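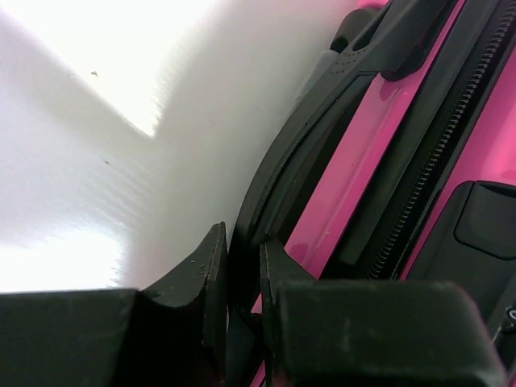 Witenska

Last updated in May

Packing a child's suitcase: the things you keep asking me

Every spring, when the longer weekends come along and people start thinking about grandparents and beaches, my inbox fills up with the same handful of letters about children's luggage. I love getting them (please don't stop!) but I've started answering in my sleep, so I've put the most common ones on a single page with my long answers. My own packing happens mostly for the drive to Wasside, where we take the same small house every year, so if my advice leans toward damp mornings and muddy knees you'll know why. Skip around as you like.

At what age should a child have a suitcase of their own?

Ours got one at four, and I think that was right for us, though a friend waited until seven and her children seem perfectly well traveled. What you're looking for is a child who likes being in charge of something and can remember, most of the time, that they are in charge of it. If yours still sets down a beloved stuffed animal in the middle of a store and walks off, I'd give it another year and let them carry a little backpack in the meantime.

Hard shell or soft sides?

I went back and forth on this for longer than I'd like to admit. Soft bags forgive you for that one extra sweater, and they squash nicely into the last gap in the trunk. Hard shells wipe clean, and in a family that eats in the car I can't tell you how much that matters. A glossy pink one will pick up smudges from every small hand that goes near it, but a damp cloth takes them right off. I also like that a child can sit beside a hard case and use the lid as a table for crayons.

If you do go hard, look at the zipper before you look at anything else. Run it all the way around, corners included, with the case empty and again with the case full. The corners are where a cheap one will give you trouble, and you want to find that out at home with the receipt still in the drawer.

How heavy is too heavy?

I can only tell you what we do. We weigh the empty case on the kitchen floor, write the number on a piece of tape inside the lid, and then allow our youngest a packed-up toiletry bag of 400 grams and a pair of spare shoes of no more than 800 grams. After that I let her try rolling it down the hallway and back. If she can turn it around at the far end without letting go, it's light enough. If she starts pushing it with her stomach, something has to come out, and it's nearly always books.

Should I fold or roll?

Both, dear readers, both! Small soft things get rolled here: T-shirts, pajamas, leggings, anything you could sleep in. Trousers with a bit of body to them I fold in half along the leg and then in half again, and they go in flat at the bottom where they make a nice floor for everything else. Twill keeps a crease if you roll it carelessly, and I don't iron on vacation, so it's worth the extra moment.

Pockets are my other little hobbyhorse. Please check them before you fold. I've driven all the way to Wasside with a pocketful of gravel in the case, and it gets into everything.

How do I decide which clothes go in?

Lay it all out first. I know this sounds fussy and I resisted it for years, but put every single thing next to the open case where you can see it, and leave it there while you drink a cup of tea. You'll spot the doubles and you'll spot the trousers that go with nothing.

I think in outfits that can swap. One sturdy pair of bottoms in a plain color will go with almost any top, and a bit of trim on a pocket makes them feel dressed up enough for a lunch out. Then I let the child choose a couple of silly things, because a vacation without silly things is just laundry in another town. Bears, rockets, a turquoise so bright it hurts, all welcome.

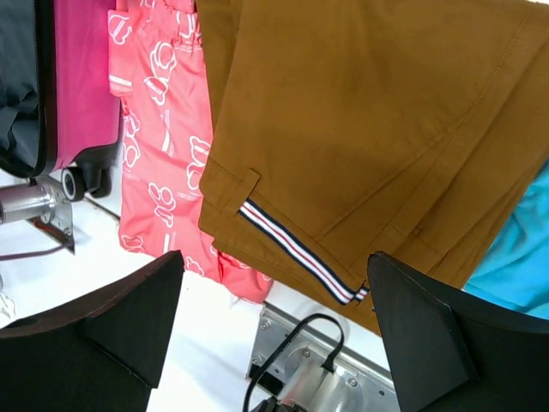
Mustard brown with a striped trim, and the bears in coral. They go with each other better than you'd think.

My daughter wants to pack by herself. Should I let her?

Yes, and then look inside at bedtime, quietly, with the lid half closed so you aren't caught. What works for us is a list made of drawings, stuck to the bedroom door, with a drawing for each kind of thing she needs. She fetches, I stay in the doorway and admire. It takes 60 minutes where I could do it in ten, and I've made my peace with that. The first time, she packed a single sock and every swimsuit she had ever owned, including the ones that no longer fit. We talked about it and she put some of them back!

I'd only hold on to a few jobs yourself: anything liquid, anything medical, and the final closing of the zipper. Little fingers and zipper teeth are a bad mix when a case is full.

Do I need packing cubes?

You don't need them. I do use them, and I'm fond of my old Plikorier set, which has been washed so often that I can't say for sure what color it was when I bought it. For a child's case I'd use two at most, one for underwear and socks and one for nightclothes. Any more than that and you're spending all your room on cloth. A pillowcase does the same job for free, and you can put dirty laundry in it on the way home.

What about shoes?

Wear the biggest pair, pack the smallest. I put shoes in sole to sole at the wheel end, so that when the case stands up the weight is down low and it doesn't topple over in front of everybody at the station. Socks go inside the shoes. If the shoes have been anywhere near a beach, bang them together outdoors first and then do it again, because the sand you heard falling out was only the beginning of it.

The zipper won't close. Any tricks?

Don't sit on it, please. I know we all do. Take out the thing on top, which will be something puffy that went in last, and let the child wear it or use it as a pillow in the car. Then press the lid down with your flat hand near the corner and bring the zipper around toward your hand, moving the hand along as you go. If a bit of fabric gets caught, back the slider up slowly and ease the fabric away to the side. Pulling harder has never once helped me, and it did cost me the pull tab on a perfectly good weekend bag.

How do you keep the wheels clean?

An old toothbrush and warm soapy water, every time we come home, before the case goes anywhere near the closet. Lay it down so the wheels are easy to get at and spin each one with your finger while you brush. Hair is the worst culprit, and I use a blunt pair of nail scissors to snip through it. Let everything dry properly before you put the case away. I leave mine open on the porch for an afternoon if the weather allows.

Can children put stickers on the case?

Oh, I'm all for it. A case with a white cat and a purple balloon on it is already easy to pick out from the gray and black ones, and a sticker or two on top makes it easier still. Wipe the shell down first so they stick well. The paper ones come away in shreds after a rainy trip, so I buy vinyl. If you want to get them off later, warm them with a hair dryer on the low setting and lift from a corner with a fingernail.

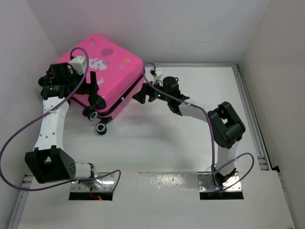
Where do you store a small suitcase between trips?

Inside a big one, if you have a big one. Ours sits in my own case at the bottom of the hall closet with the spare toiletry bag tucked in, so that when somebody calls on short notice I have half the job done. Leave the zipper open a little way so that the inside can breathe. I've tried lavender bags and they were lovely, but my youngest told me her pajamas smelled like soup, so we don't do that anymore.

Should I write our address on the label?

I put a phone number and a last name, and tuck a card with the full details inside the lid. If your child is proud of being able to write, let them do the inside card! Ours has a drawing of the house at Wasside on it, with a chimney on the side where there isn't one.

Can you send me your packing list?

I'd be glad to. Write to me through the contact page and tell me how old your children are and whether you're going somewhere hot, cold or muddy, and I'll send the version that fits. Replies are slower in summer, when I'm usually down on my knees next to an open case myself, but I do get to every letter.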